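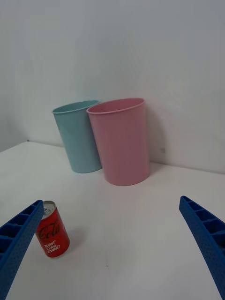
Stuvetti plastic tumblers, two colors: my review after a good long while

Posted 11/10/2022 by Glória Teixeira

I bought the pastel cups back in February, when my sister was coming to stay and I realized that every glass I owned was either chipped or had once held mustard. I'd been looking at the Trotano ones as well (very pretty, rather pricey) but went with Stuvetti in the end, one in light blue and one in pink, and I've been meaning to write something about them ever since!

How they look

The colors are what sold me. They're soft and milky, and against a white table and a white wall they look so fresh that I've stopped putting them away. The blue leans a little toward aqua, and the pink is a proper old-fashioned rose. The inside of the pink one looks a shade deeper than the outside, which I find charming, though my neighbor Rania says I am easily charmed.

How they drink

They're wider at the rim than at the base, so they sit nicely in the hand and there's plenty of room for ice. A small can of cola goes in with space left over. I do like to pour it slowly, as the bubbles climb faster than you'd think. Cold drinks stay pleasant long enough for me, but I'm a quick drinker, so slow sippers may feel differently.

Washing up

Mine go on the top rack most nights. After 8 months of that the blue is as good as new, and the pink has one faint scratch near the bottom that I blame on a fork. They dry quickly if you stand them upside down on a towel with one edge propped up.

Small grumbles

I wish they came with lids. I also wish the shop sold them in sets of four, because I had to order each one separately and the parcels turned up on different days. And they're light, so on a windy porch I wouldn't leave them empty.

Would I buy them again? Yes, and I'm already thinking about a yellow one for when my sister brings her husband.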